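Plokuvgate Music Hall
Recording Studio and Control Room: Inspection Checklist with Comments
Inspection date: March 13, 2025

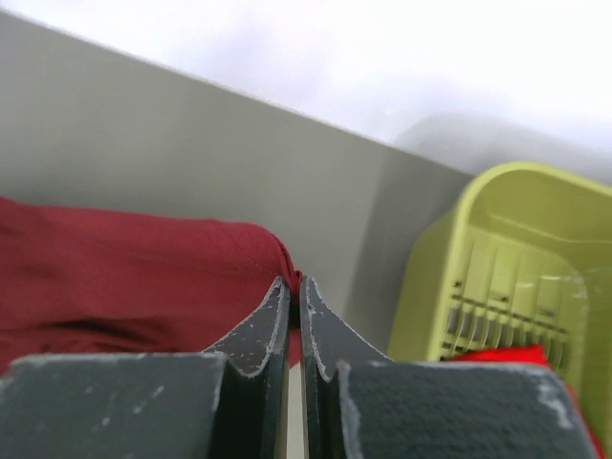 Edon asked, on reading the draft, whether the scoring stage could stay open for the string sessions while the open items were being closed. The inspector's reply is that it may, provided items 4 and 9 are completed first and the balcony is kept locked.

Scope: Main scoring stage, control room, two isolation booths, instrument store and rear corridor. The tape archive is covered by a separate checklist.

Ratings: S = satisfactory. A = attention needed, use may continue. N = not satisfactory, correct before next use.

ELECTRICAL

1. Power outlets on scoring stage tested and labeled. S
Comment: All 27 outlets tested. Labels now match the panel drawing.

2. Audio equipment on a separate circuit from lighting. S

3. Extension cords free of cuts, taped repairs and crushed plugs. A
Comment: One cord in the percussion area has a loose plug. Removed from service and tagged.

4. Headphone distribution boxes secured and grounded. N
Comment: The box beside the cello desks has a cracked rear cover. Replace the cover or withdraw the box. Players can hear the click track from the adjoining box in the meantime.

STANDS, CABLES AND FLOOR

5. Microphone booms weighted and locked. A
Comment: The tall stand used for the main overhead pair slips slowly under load. Morais to supply a replacement clutch. Sandbags are to remain on the base until it is fitted.

6. Cables crossing walkways covered by ramps. S

7. Floor level, dry and free of raised edges. A
Comment: The carpet has lifted at the threshold of Booth 2. The same remark was made at the previous inspection.

8. Music stand lights cool to the touch after one hour. S

EXITS AND FIRE

9. Exit doors open fully from inside. N
Comment: The rear corridor door was blocked by timpani cases. The cases were moved during the visit, but a permanent place must be found for them. The instrument store has room along its north wall.

10. Emergency lighting runs for the required period. S

11. Fire extinguishers in date and mounted. S
Comment: The unit in the control room is due for service in April.

12. Acoustic panels carry a fire rating label. A
Comment: The panels brought over from Budstead have no labels. The hall is to obtain the supplier's certificate or remove them.

13. Warning light outside the stage does not delay evacuation. S
Comment: The red recording light was left on during the alarm test. Staff left at once without waiting for a signal from the control room.

HEARING AND WORKING CONDITIONS

14. Limiters fitted to all headphone feeds. S

15. Control room playback level posted at the desk. A
Comment: The notice is present but faded. Reprint in larger type.

16. Ventilation adequate with full ensemble seated. S
Comment: The fan is switched off during takes. Breaks of at least 5 minutes are to be given between long cues with the fan running.

17. Load on balcony within posted limit. A
Comment: Stored chairs and the old organ blower together weigh around 700 pounds. The posted limit cannot be read. Keep the balcony locked until the sign has been replaced and the load checked against it.

SUMMARY OF ACTION

Before next use: items 4 and 9.
Within 3 weeks: items 5, 7, 12 and 17.
At next routine visit: items 3 and 15.

A signed copy of this checklist is to be kept at the stage door and a second copy sent to the Plokuvgate office. Corrections should be entered by hand beside the item, with initials and date.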